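The Cutting Board Stays Out
January – posted by the keeper of the Tindeo kitchen notebook

Filed under: small kitchens, slow cooking, things I changed my mind about

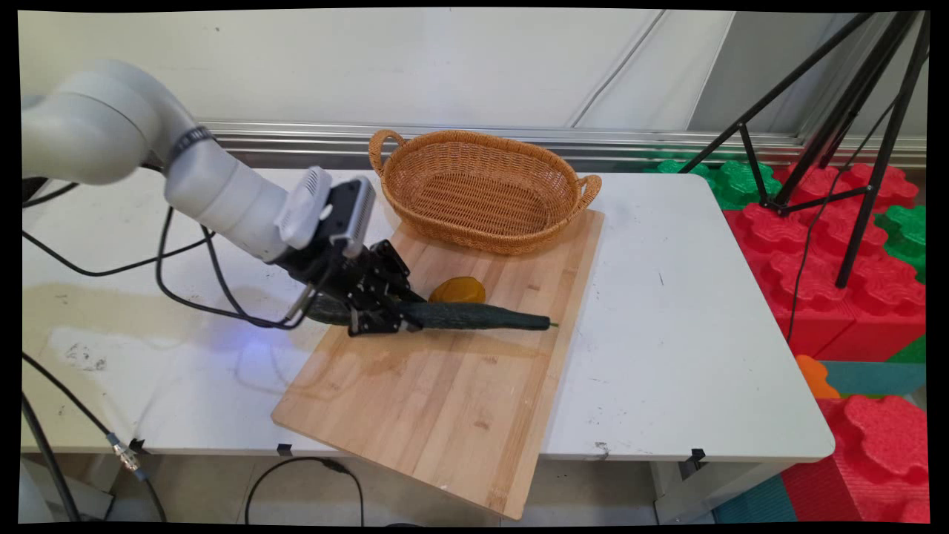

I have been thinking a lot about counter space this winter, mostly because I have so little of it, and because every January I get the urge to clear everything off and start fresh. I used to put the cutting board away after every meal. It lived upright behind the toaster, and every time I wanted to slice an apple I had to move the toaster, wipe up the crumbs I'd uncovered, and then forget what I was doing. Now I like a setup closer to this one: a light wood board set at a bit of a slant, its lower end hanging over the front of the table, with a woven basket at the far end and a cucumber and a little orange-yellow fruit right there on the wood. It looks like a place where lunch could happen, and I find I eat better when the vegetables are somewhere I have to look at them.

The basket is the part I feel strongly about (my family will tell you I feel strongly about baskets in general). A fruit bowl is lovely, but it's heavy and it slides, and once it's full it just sits there until spring. A basket with a handle at each end gets picked up and carried. I take mine to the fridge, fill it with whatever needs eating, and bring the whole lot back in one trip. Then the peelings go in the Arnix pail under the sink and the basket goes back where it was, ready for the next round.

As for cucumbers, I buy the long ones and I don't peel them. I slice them as thin as I have patience for, salt them, and leave them in a colander while I deal with everything else. Then a spoonful of vinegar, a pinch of sugar, and dill if I have it. They keep up to 2 days in the fridge, though by the second day they've gone a little soft and I mostly put them in sandwiches.

I did finally replace my old board, by the way. I paid 50 dollars for a Volline at the kitchen shop on the corner, and I stood in the aisle for a good long while before I did it – the old one had a crack I'd been pretending not to see since we moved in. I rub the new one with oil when the wood starts looking thirsty and stand it on its side to dry overnight. In the morning it goes straight back on the counter, slant and all, and the toaster has moved to the shelf by the window, where it seems perfectly happy.

Next time I want to write about the drawer of lids. I'm working up to it.

Recent posts
Soup from the Bottom Shelf
A Better Spot for the Onions
What I Keep in the Blue Tin
Four Dish Towels Is Plenty

Contact | Copyright Tindeo Kitchen Notebook | Back to top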